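# Comparing Two Grippers in the Simulated Kitchen

This guide sets out the procedure for comparing two grippers on the same arm in simulation. It applies to the Draklow and the Saha grippers, both of which are supported in the current release of Workia. Users should complete the installation guide before proceeding.

## Preparing the scene

1. Open Workia and load the kitchen scene.
2. Select the arm and attach the Draklow gripper.
3. Set the random seed to 3395. The same seed must be used for both grippers.
4. Confirm that the dish and the cutting board are on the counter and that neither touches the sink.
5. Save the scene under a new name. The original file is shared and should not be changed.

## Running the trials

The first task is a grasp at the end of the cutting board nearest the sink. A flat board on a flat counter leaves little room for the lower fingertip, and differences between grippers tend to appear early. Bring the arm in from the sink side and stop at the height of the top of the board before closing the fingers. 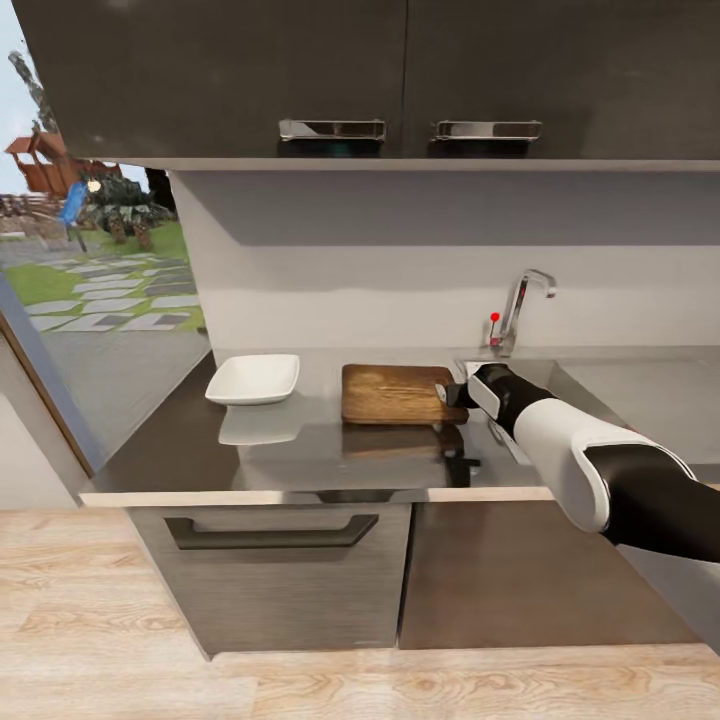
Approach speed should remain at the default value for all trials. Run the task 9 times, resetting the scene after each attempt, and then repeat the full set with the Saha gripper. The wrist offset must be entered again after the change – Workia does not carry it over from one gripper to the next.

A trial is recorded as a success only if the board is lifted clear of the counter and held until the timer ends. Contact with the faucet is recorded as a failure, even when the board remains in the grip.

## Exporting the results

Select **Export** and choose the table format. Each row lists the gripper, the trial number, the closing force and the outcome. If the export stops with error 2427, the scene was not saved before the first trial; save it and run the set again.

Completed tables should be placed in the Horkenska results folder, with the gripper name at the start of the file name. Tables that mix results from both grippers will be returned for correction.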